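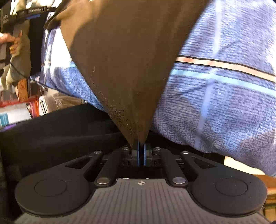

4. What the budget should be spent on

Most equipment plans for cloth handling begin with the arm. The request for quotation names a payload, a reach and a repeatability figure, and the gripper appears near the bottom of the list among the cables and the mounting plate. We think this order is wrong for textile work, and the rest of this section sets out why we ended up spending our first year's money differently. The hard part of the job is the pinch. In Figure 1 two narrow fingers hold a brown cloth at the tip of one corner, where it tapers to a point, and everything the operator can do next depends on that small grip. A second hand-held gripper is in use beside it. Neither tool needs an arm behind it to show whether a corner can be held, and a hand-held tool can be bought, tried and sent back for a fraction of what an arm costs to install.

Figure 1. Hand-held gripper holding the corner of a brown cloth, with blue plaid fabric behind. A second hand-held gripper is at upper left.

4.1 The quotations

We asked three suppliers, Bikora, Porau and Dvorak, to quote for the same written task: pick up a single piece of household cloth from a mixed pile, find two corners, and fold once. All three replied. None of the replies said what share of attempts would succeed on cloth that the supplier had not chosen. Bikora's offer came with a video in which a white towel is folded on a white table, and when we asked for the number of takes we were told that this was not recorded. Porau gave a cycle time but measured it from the moment the cloth was already held. Dvorak was the most candid of the three and wrote that corner finding was "subject to a site survey", to be paid for separately.

We do not accuse anyone of bad faith. A supplier is asked for a price and gives one. Our complaint is that a buyer who reads these documents side by side will compare the things that are easy to compare, and those are arm speed, warranty length and delivery date. The quoted delivery times were 13, 23 and 24 weeks, and in our first planning meeting we spent most of the afternoon on them. Raffaele Donati pointed out afterwards that we had not discussed cloth at all.

4.2 Costs that do not appear on the quotation

The purchase price of the equipment came to 58 per cent of what we now expect to spend in the first year. The remainder is made up of items that no supplier listed, and which we had entered in our first draft under a single line called "setting up". We have since split that line as follows.

Operator time is the largest part. Somebody has to hold the tools, and that person cannot be doing other work. Our first draft treated demonstration sessions as something that existing staff would fit in between other duties. Carmela Ferri kept a record of her own hours for the first weeks and showed that this was fantasy. Sorting the cloth, laying it out again and throwing away bad recordings took longer than the recordings themselves.

Next comes cloth. This sounds trivial and is small in money, but it was missing from every plan we have read, our own included. New fabric from a single roll behaves too well. Household textiles differ in weight, weave and stiffness, and a fold in one of them does not stay where a fold in another would. A plan that allows for one type of cloth will produce a system that works with one type of cloth.

Finger wear and spare parts come third. We have no good figure here and distrust those we were given. Porau suggested an annual allowance expressed as a share of the purchase price, which is convenient for the person writing the budget and tells us nothing about how often a fingertip will need changing. A linkage has many pivots, and we would like to see wear data for those too. Until we have our own record we have put in a sum that Andri Gasser describes as a guess with a decimal point.

4.3 Lease or buy

The case for leasing is usually made on the grounds that equipment in this field goes out of date quickly. This is true of the arms on offer and less clearly true of the simple tools. A lease also brings conditions. The draft contract we received from Bikora did not allow the fingers to be altered, and altering the fingers is most of what we wanted to do. Ottavio Fabbri argued for leasing the arm and buying the grippers outright, and after some resistance from the first author this is the plan we adopted. The resistance was based on the extra paperwork, and the extra paperwork has been as bad as feared.

4.4 A staged plan

The Forano plan, named after the building where the work is done, releases money in stages. The first stage pays only for hand-held tools, cloth and operator hours. The second pays for an arm on lease, and is released only if recordings from the first can be used to train a controller that picks corners from cloth it has not met before. The third, which covers a second station, has no date attached. Cinzia Fontana, who holds the budget, asked for one, and we declined to give it.

The review at the end of the first stage is set for October. We fixed the pass mark in writing before recording began and lodged it with the finance office on 2023-09-07, so that it could not be softened later by people who had grown fond of the equipment. We include ourselves in that group.

There are good objections to this approach. Hand-held recordings are made by people, and people correct a poor grip without noticing. An arm will not do so unless the controller has learned to, and it is possible that our first stage will look better than it deserves. We also lose the supplier's discount for ordering everything together. Against this, the discount on offer was smaller than the cost of storing an arm we were not ready to use. The first objection is more serious, and we return to it in Section 6, where failed grips are reported separately from those the operator rescued.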